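7월, 오후 2시 조금 지나서 시작

오늘은 Lekden 그리퍼 손가락 패드를 계속 봤다. 지난주까지는 Satska 컨트롤러의 전류 제한값만 만졌는데, 얇은 물체에서 나오는 실패는 컨트롤러 쪽 문제가 아닌 것 같다는 결론에 거의 와 있다. 그래서 컨트롤러 설정은 고정하고 패드 형상과 접근 각도만 바꾸기로 했다. 전류 제한은 600 mA, 위치 루프 주기는 그대로 둔다. 변수는 하나씩만 움직인다. 지난번에 두 개를 같이 바꿨다가 로그를 통째로 버린 일이 있어서 적어 둔다.

대상은 젓가락. 받침은 Rabbit이라고 인쇄된 베이지색 쟁반. 젓가락은 흰색이고 쟁반도 밝은 색이라 손목 카메라의 자동 노출이 불안정할 줄 알았는데 생각보다 괜찮았다. 노출을 수동으로 고정하니 젓가락 윤곽이 배경에서 분리된다. 게인은 최소로 두었다. 쟁반 인쇄 글자가 특징점으로 많이 잡혀서 자세 추정에는 오히려 도움이 된다. 흰 상판만 있을 때는 추적이 자주 끊겼다.

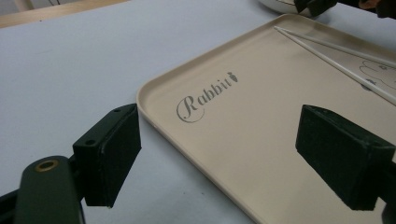

접근 각도 문제. 수직에 가깝게 내려가면 패드 끝면이 쟁반 바닥에 먼저 닿고, 젓가락은 패드 아래 모서리에 걸려서 밀려난다. 각도를 눕히면 바닥 간섭은 줄지만 이번에는 쟁반 테두리와 손가락 뒷면 사이 여유가 부족하다. 테두리가 낮아서 무시해도 될 줄 알았는데 무시하면 안 된다. 가장자리에 가까운 젓가락은 테두리 바깥에서 들어가지 말고 쟁반 안쪽에서 바깥쪽으로 접근하는 편이 낫다. 경로 생성기에 테두리를 높이값으로 넣어야 한다. 지금은 평면으로만 들어가 있다.

패드 두 종류 비교.

기본 패드: 블록형, 접촉면이 평평함. 굵은 물체에서는 문제없음. 젓가락처럼 가는 것은 접촉면 아래쪽 일부만 쓰게 되고, 그 부분이 제일 빨리 닳는다.

Mac Suibhne 패드: 끝이 얇고 고무층이 있음. 얇은 물체 진입은 확실히 쉬움. 대신 측면 강성이 낮아서 들어 올린 뒤 비틀림이 생긴다. 긴 물체의 한쪽 끝을 잡으면 자중으로 돌아간다. 젓가락은 가벼워서 그나마 버티지만 금속 숟가락은 안 될 것이다.

각 패드로 50회씩. 성공률은 내일 로그를 정리한 다음에 적는다. 손으로 센 값은 믿지 않는다. 체감으로는 Mac Suibhne 쪽이 집기는 낫고 옮기기는 나쁘다. 집기와 옮기기를 한 항목으로 묶어서 채점하면 이 차이가 안 보인다. 채점표를 둘로 나눈다.

젓가락 두 개가 나란할 때와 끝이 모여 있을 때의 결과도 따로 봐야 한다. 끝이 모인 쪽을 잡으면 둘 다 딸려 올라오는 경우가 있고, 벌어진 쪽을 잡으면 손가락이 옆 젓가락을 건드린다. 개구 폭을 줄여서 내려가면 해결될 것 같은데, 그러면 위치 오차 허용치가 같이 줄어든다. 결국 카메라 보정 문제로 돌아간다. 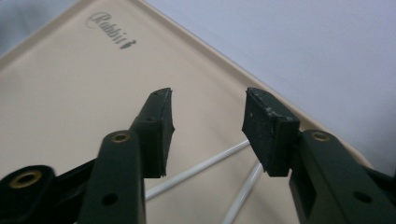 패드 마모. 기본 패드 왼쪽은 모서리에 잔 이빨 빠짐이 있고 안쪽 면이 고르지 않다. 오른쪽은 윗면에 희끗한 긁힘이 있다. 좌우 상태가 이렇게 다르면 닫힘 중심이 한쪽으로 치우쳐도 이상하지 않다. 지금까지 닫힘 중심 오프셋을 전부 링크 유격 탓으로 돌렸는데 근거가 약했다. 새 패드로 바꾼 다음 같은 조건에서 다시 재고, 오프셋이 남으면 그때 링크를 본다. 암 쪽 황동 인서트는 눈으로 봐서 특별한 것이 없다. 체결 토크는 확인하지 않았다.

Grosiden에서 보내기로 한 패드 샘플은 아직 안 왔다. 경도가 다른 것으로 두 종을 요청해 두었다. 오면 같은 쟁반, 같은 젓가락, 같은 전류 제한으로 돌린다. 쟁반은 바꾸지 않는다. 표면이 달라지면 미끄러짐이 달라져서 오늘 것과 비교가 안 된다.

컨트롤러 쪽 메모 하나. Satska의 접촉 감지는 전류 상승 기울기로 판단하는데, 얇은 고무층이 들어가면 기울기가 완만해져서 감지가 늦다. 임계값을 낮추면 빈 상태에서 닫을 때 오감지가 난다. 패드마다 임계값 프로파일을 따로 두는 것이 맞겠다. 펌웨어에 프로파일 슬롯이 2개 있으니 당장은 그걸로 충분하다. Grosiden 샘플까지 돌리려면 매번 덮어써야 한다. 귀찮지만 스크립트로 처리한다.

손목 카메라 시야에 대해서도 적어 둔다. 손가락 두 개가 화면 양옆을 꽤 차지해서 쟁반 가장자리로 가면 젓가락 일부가 패드에 가려진다. 렌즈를 더 넓은 것으로 바꾸자는 생각은 전부터 했지만 주변부 왜곡이 늘어나서 보류 중이다. 마운트를 뒤로 물리는 쪽을 먼저 시험한다. 마운트 도면은 수정해 두었고 출력은 아직.

내일 할 일
로그 정리, 집기와 옮기기 분리 채점
기본 패드 교체 후 닫힘 중심 재측정
경로 생성기에 테두리 높이 추가
프로파일 덮어쓰기 스크립트
Grosiden에 발송 여부 문의

6시 넘어서 끝냄. 전원 내리기 전에 설정 파일 백업했고, 파일명에 패드 종류를 넣었다.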